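The Night Shift at Lultwood

The call came in at twenty past four in the morning, and I was already awake, which is how it goes in May when the birds start up before anybody has asked them to. Cell two had stopped again. I put my boots on over yesterday's socks, filled the thermos, and drove the back way past the Leblanc orchard with the window down, thinking about left wrists.

I should say that I had looked after the pair at Lultwood for longer than I'd looked after any car I ever owned. Skirnon sent them to us in two crates with a manual in a language that was very nearly English, and I bolted them to their stand, taught them where the table was, and learned to tell from the sound of the joints whether it was going to be a good day. People who don't work with machines think they all sound alike. My mother kept hens, and visitors used to say the same to her about the hens.

The left one had always been the worrier. It would come up to a job, slow down, come up a little more, and slow down again, like a man carrying soup. The right one just went. I had told the office at Illeck, in writing, that the two of them ought to be adjusted as a couple, and the office had written back to ask which of the two was faulty. I kept that letter pinned over the kettle.

So there I was with my thermos, and the log told me what I'd more or less guessed on the drive. The handover had failed. Three hundred clean passes from one gripper to the other, and then on the next one the left had closed its fingers a hair early and sulked. Fault 1313, the manual called it, and the advice for fault 1313 was to contact your supplier.

I didn't contact my supplier. I sat down on the upturned bucket and started where I always start, with the cables. A stiff cable will pull on a wrist the way a small child pulls on a sleeve, and after enough of it the arm stops believing its own readings. I eased the loop on the left side until it had some give in it, ran the joint through its travel by hand, and eased it a bit more. Then I wiped the fingers down, zeroed the gripper, and sent both arms in toward the middle of the table at a tenth of their speed, ready with my palm on the stop.

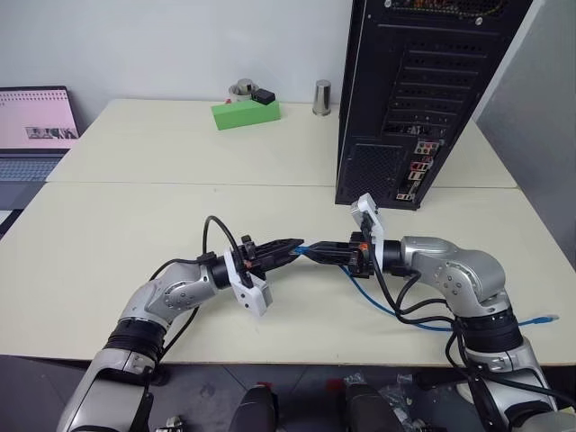

I have never been able to look away at that point, and I've seen it more times than I could tell you. They come in so close that you hold your breath, and you find your own two hands have come up off your knees and are doing it along with them. I let them hang there a good long minute while I checked the offsets. The left one was out by less than the thickness of a fingernail. I typed in the correction, thought about it, took half of it back out (you learn to do that), and saved.

Then I talked to them a little. I won't pretend I didn't. It was getting light in the high windows and the heating had begun to tick, and I said, all right, nice and easy, the way my mother used to say it in the henhouse door with her apron full of corn. And I ran the handover again, slow first, then at half speed, then at full.

The left one came up, and slowed, and came up a little more. I had the thermos cup halfway to my mouth. It closed its fingers. The right one let go.

I set the counter to 1000 and leaned back against the wall to listen. Somewhere past the first dozen the left one gave up slowing down, and the two of them fell into a kind of rhythm, and I drank my coffee, and it had stayed hot after all. By the time the day people were parking outside I had the log written up. Under "cause" I put the cable. Under "remedy" there was only room for one line, so I wrote that they had been adjusted as a couple, and I sent it off to Illeck before I could think better of it.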